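Gotmont Two-Compartment Utensil Holder
Dadero Tableware and Kitchen Storage

Item no. 2000
Color: white
Material: plastic
Compartments: 2
Sold in cartons of 6

The Gotmont utensil holder is intended for homes, staff kitchens and small dining rooms where forks, spoons and chopsticks are kept within reach of the table. The tall rectangular body is divided into two compartments, so that long items may be stored apart from short ones. A small grid of drainage holes near the bottom of each compartment lets rinse water run out. The holder should be placed on a tray or drainboard when utensils are put away wet.

Utensils are not included. Wooden chopsticks should be dried with a cloth before storage and stood with the eating ends up.

Care: Wash by hand with warm water and mild dish soap. Do not place on or beside a lit burner. Drainage holes may be cleared with a soft brush.

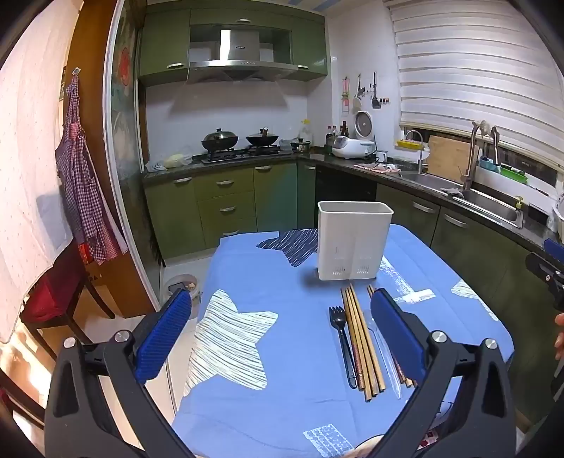
Orders received by noon are shipped from the Grimon warehouse within 9 business days — larger orders may require additional time. Unused holders may be returned in the original carton. The matching lid was withdrawn in July and is no longer supplied.

Page updated May 13, 2021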